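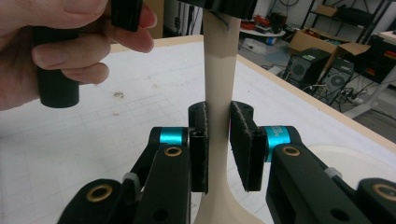 Cleaning and retaping a stand with a cream matte stem

Matte finishes on lamp stems, towel stands and similar uprights mark more easily than gloss. Rubbing a scuff hard polishes the spot and leaves a shiny patch, so start with the mildest method.

Unplug the item first if it is a lamp. Wipe the stem from top to bottom with a damp microfiber cloth, turning the cloth at each pass. For scuffs near the upper cap, use one drop of dish soap in 200 ml of warm water. Keep water out of the joint between cap and stem.

Where the base flares, dust collects in the curve. Wrap the cloth once around the stem and rotate it while moving downward.

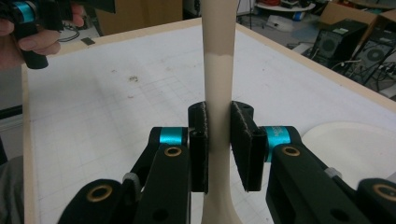 Tape residue needs a separate step. Warm the area with a hair dryer on low for 18 seconds, then peel at a shallow angle. Remaining adhesive comes off with a little cooking oil left on for a few minutes, followed by the soap solution. Do not use acetone on painted or plastic stems. Isopropyl alcohol at 70 percent is acceptable on most powder coatings; test it under the base.

If the upright needs new tape, start at the lower edge and overlap each turn by half the tape width. Finish the last turn level and press the end down with a thumbnail. Cloth tape hides an uneven surface better than vinyl. Leave it overnight before handling.

Karabo Chauke, updated January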